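Recount rules in Praltenero: an election official on thresholds, paper and deadlines

The county's deputy elections administrator spoke in October about how a close result is handled after the polls shut. 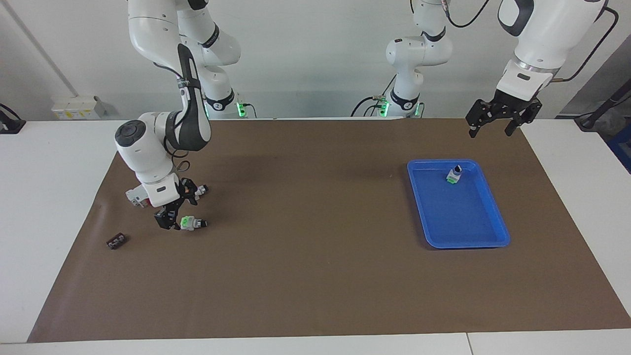

What triggers a recount

The last contest for the Praltenero district seat drew 2,079 ballots and ended with a margin of 10. Under the local charter, a recount is mandatory when the margin falls below 1 percent of the ballots cast. "The percentage is taken from ballots cast, including those left blank for that race," the administrator said. "Candidates often use the smaller number, and then they get a different threshold."

A trailing candidate outside the limit may still file a request, with a deposit for each precinct named. The deposit is returned if the outcome changes.

How the ballots are handled

Ballots from the Cisternas and Vandeck precincts are stored separately and recounted in that order. Each batch holds 60 ballots. Teams of 2 read every batch independently, and the totals must match before the batch is sealed again – a mismatch sends it back to the start.

"Most differences come from marks outside the oval," the administrator said. "The scanner reads a position on the paper. A person reads the whole mark." Disputed ballots go into a separate envelope and are ruled on in open session.

Provisional ballots

The Sokari precinct reports later than the others, as its provisional ballots must be checked against the voter roll by hand. The administrator does not favor changing this. "The deadline for certification already allows for it. An unofficial total on election night is a partial total, and it is labeled that way."

Observers may attend every stage, including the opening of sealed batches. Requests to observe are accepted at the county office until 4 p.m. on the day before counting starts.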